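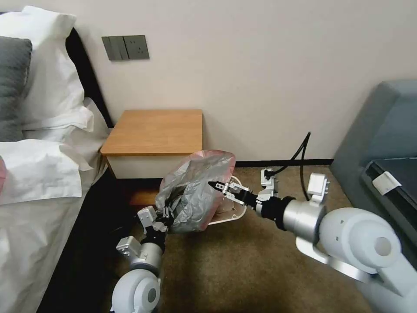

How often should the liner in a small bedroom bin be changed in serviced accommodation?

At every changeover, and during a longer stay on each day that the room is serviced, whether or not the bin is full.

Members' Forum > Rooms and Housekeeping > Bedrooms > Waste and Liners

Thread: Liners in small bedside bins
7 replies

watska_house_office
The question and answer at the head of this thread are taken from the current guidance for Watska House. We are reviewing the bedroom section and would welcome the views of other members before the revised version is issued in March.

Our difficulty lies with the bin beside the bed. The bedrooms are carpeted throughout and the space between the bed and the sofa is limited. Staff have been instructed to place the bin in front of the bedside cabinet, where a guest can reach it from the pillow. Guests have remarked that it obstructs the drawer. We have also received remarks about the liners, which are larger than the bin requires and gather in folds above the rim.

We would be grateful for members' practice on both points: where the bin should stand, and how an oversized liner should be fitted.

grimshaw_lettings
At Grimshaw we place the bin at the side of the desk and nowhere else. A bin directly in front of a cabinet will be kicked in the dark, and the contents will be on the carpet by morning. Guests are quite able to walk to the other side of the room.

On liners, we do not accept oversized ones from the supplier. They were returned twice last year and the matter was resolved.

dormer_and_landing
I must respectfully disagree with the previous contributor on the position of the bin. A guest with a cold requires somewhere to put tissues during the night. If there is no bin within reach, the tissues are left on top of the cabinet or, in our experience, inside the drawer, and the member of staff who next opens it has the unpleasant task of removing them by hand.

Our own instruction is that the bin stands by the bed, close to the wall, and clear of the drawer front when the drawer is fully open. Where the duvet hangs low at the side, the bin is moved out so that the bedding does not rest on it.

skulter_rooms_manager
We operate 25 rooms at Skulter and have tried both arrangements. The bedside position was preferred by guests and the desk position was preferred by staff. We have retained the bedside position.

I would add a point concerning sockets. In many rooms the switches and the socket share the wall above the bedside cabinet, and guests charge their telephones there overnight. Leads hang down the front of the cabinet and are caught on the bin when it is lifted. Staff should look before lifting.

grimshaw_lettings
The last point supports my view. If the bin were at the desk, no lead would be caught on it.

skulter_rooms_manager
With respect, guests also charge their telephones at the desk.

dormer_and_landing
I set out below the liner procedure from our own handbook, which the original poster is free to adopt. It was written for a liner that is too large, as we are still working through a long delivery of Dandetti liners ordered in the wrong size.

1. Lift the bin away from the bed before removing the used liner. The bin is not to be emptied over the bedding or held above the duvet.

2. Gather the top of the used liner, tie it and place it in the trolley sack. Used liners are not to be pressed down and left for a further day.

3. Wipe the inside of the bin with a damp cloth, including the base. Dry it before proceeding.

4. Open the new liner fully and push it down to the base by hand. A liner resting halfway down will slip as soon as anything heavier than a tissue is put into it.

5. Turn the surplus outwards over the rim and draw it evenly to the back. Tie a single loose knot behind the bin if the surplus is considerable. The knot faces the wall.

6. Set down anything still to be dealt with on the open carpet in front of the bedside cabinet, and leave the bed itself clear.

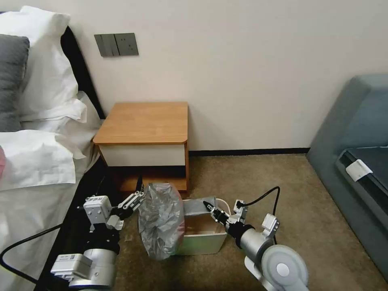 7. Check the lower shelf of the cabinet, where there is one, and the floor beneath the edge of the duvet. Small items of guest property are frequently found in both places and are to be left where the guest will see them.

8. Return the bin to its position, open the drawer fully to confirm that it clears, and close it again.

watska_house_office
We are obliged to all who have replied. The procedure above will be put to our housekeeping staff with one amendment: step 6 invites items to be left on the carpet, and we should prefer that they go directly to the trolley where the corridor allows.

The knot at step 5 has been queried by a colleague, who finds that it tears the thinner liners. We shall test it in two rooms before deciding – the remainder will continue with the surplus folded under the rim. On position, we intend to keep the bin at the bedside, moved along so that the drawer may be opened. The objection from Grimshaw has been noted and will be recorded in the review.

25 shares | 3 members following this thread

Related threads
Bedside drawers: to be inspected at every changeover, or only on departure?
Marks on carpet along a black skirting board
White duvets and how far they should hang at the side
Dandetti liners: sizes and returns
Grey cushions on white bedding – laundering intervals
Upholstered sofas in bedrooms: vacuuming beneath and behind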